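Home | Guides | Perception | Grasping | Two-arm tasks | Downloads

Finding cloth corners on a bed with Lodden

By Vesna Berisha
2024-04-27

In this guide you set up the corner finder in Lodden and use it to pick grasp points on a flat piece of clothing. You need a two-arm robot with one head camera and a camera at each wrist. You should have finished the wrist camera setup guide already. Plan on 25 minutes for the first run.

The test item is a black shirt on a white duvet. Dark cloth on light bedding gives the mask an easy edge, so any trouble you see will come from the corner step or from the arms. Once it works, move on to harder color pairs.

1. Check the head view

Start the head camera and open the mask window. Fold or smooth the cloth into a simple shape with two clear upper corners. Place it close to the robot, where both arms can reach it without stretching.

Run the corner finder once. It returns a list of points sorted by score. Keep the two upper ones and send each to the nearer arm. Left point to left arm, right point to right arm. If the list comes back in the wrong order, your head camera transform has a sign error.

Close both grippers on the points and hold. Do not lift yet. 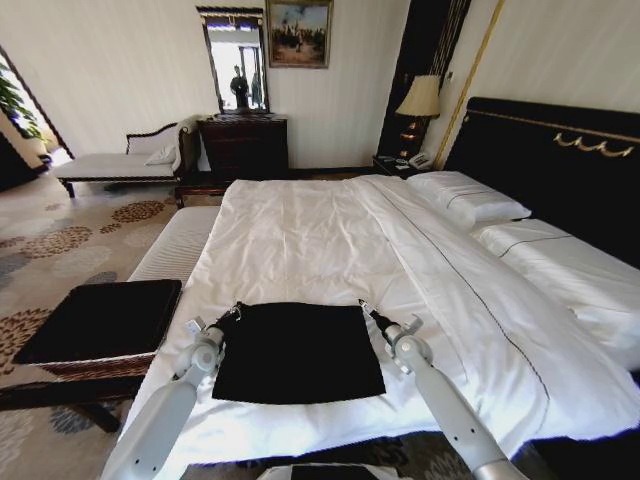
Both grippers on the upper corners, head camera view.

With the arms holding, save the joint positions. You will use them in step 4 as the start pose for the fold.

Look at the mask again while the arms are in view. Arm parts must not be counted as cloth. If they are, turn on the self filter and load the robot model. Set the filter margin to 8 mm. A smaller margin leaves thin slivers of arm in the mask. A larger one eats the corners you are trying to find.

2. Mask out the gripper in the wrist views

The wrist cameras always see their own gripper. On our hardware the housing fills the bottom center of the view, and the fingertips are nearly as dark as the cloth. The default color mask joins them into one blob.

Open the wrist mask tool. Put the gripper over plain white bedding, open the fingers, and record a short clip. Then close the fingers slowly and keep recording. The tool builds one mask for each finger opening and picks the right one at run time from the finger joint reading.

Test the result with the fingers spread over dark cloth. Only the fabric should be marked, including the part that shows between the two fingertips. The silver links are easy to separate. Watch the fingertips, where the contrast is poor.

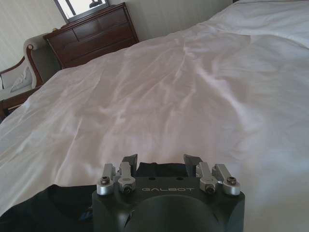

3. Tune the edge and corner scores

Tilt the wrist and run the corner finder from there. A tilted view brings the rest of the room in, and dark furniture can pass the color test. Turn on the bed plane check. It throws out any pixel whose depth is more than 3 cm below the plane of the bedding or well beyond it.

Next, deal with folds. A crumpled cloth has peaks that look like corners. The finder gives each candidate two scores, one for the outline angle and one for how flat the cloth is near the point. The default weights favor the angle. For clothing, raise the flatness weight until the raised peaks drop down the list. 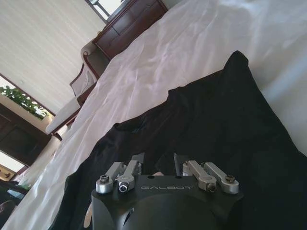 Move the wrist to a few more angles and run it again at each one. The same physical corner should stay near the top of the list. Arben Berisha wrote a small script, compare_views, that projects all the candidates onto the bed plane and shows which ones agree. Use it if you have more than two views. It has been in the Ploltura tools package from January on.

If the points jump between runs with nothing moving, the depth image is too noisy. Average a few depth images before the corner step. Black fabric gives weak depth returns with many sensors, and averaging helps more than raising the exposure.

Printed shirts need one more setting. Light letters on dark cloth leave holes in a color mask, and the finder will report sharp corners along the letters. Set fill_holes to true. Holes that lie fully inside the outline are then closed before the corners are scored. Letters that touch the outline in your view are not closed by this, so move the wrist until there is a strip of dark cloth on all sides of the print. 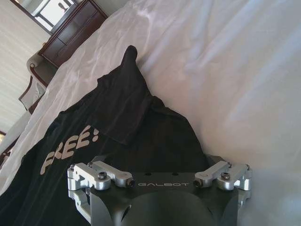 Sleeves are also a problem. A sleeve bunched up near the shoulder can hide the real corner. The finder has no idea what a sleeve is. If no candidate scores above your threshold, have the arm pinch the highest point, raise it a little, and lay it back down to one side. Then look again.

4. Run the two-arm fold

Load the start pose from step 1. Set the speed to slow. Run fold_half with the two corner points and keep a hand on the stop button.

If one gripper closes on bedding along with the cloth, raise the grasp height in 1 mm steps. Erzsébet Magyar's notes on grasp height are in the Grasping section.

Known issues

The self filter uses the old arm model if both are installed. Remove the old one.

compare_views fails on paths with spaces. Szabolcs Pintér has a fix waiting for review.

The wrist mask must be recorded again after any change of fingertips.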